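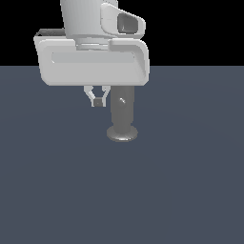
It's a video game with the fun taken out, was Trevor Desjardins' verdict after our open evening at Gerndale, and he said it loudly, by the biscuits.

Right. Quick answer as I've got marking to do. The robotics club spent all of July in simulation. No kit on the desks, no screwdrivers. A white arm, a plain floor, a lever to turn. 8 pupils sharing 2 decent machines. And I'd do it again tommorow.

Why? Money, partly. A real arm costs more than our whole department gets, and the one at Illodik is booked up solid. But mostly it's the nerve it gives them. Run a bad script 100 times and the worst you've got is a bad script. Kids who won't put a hand up in maths will happily crash a pretend arm into a pretend floor, then argue over whose line of code did it. That arguing is the lesson. Always has been.

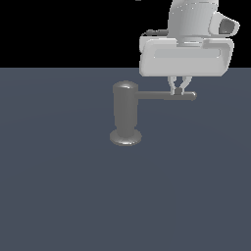
But they never learn what a stripped screw feels like, Darlene Poirier wrote to me afterwards, and you can't simulate that.

Fair. She's right and I've no clever reply. Friction in the software is a number in a box. In a workshop it's your afternoon gone. So yes, the Bélanger cup should keep its hands-on round, and I'd fight anyone who tried to scrap it. What I object to is the rule giving simulated entries 5 marks fewer before a judge has even looked. Five! For being skint, basicly.

Morkudville dropped theirs. We could too. Letters to the organisers please, before half term if poss.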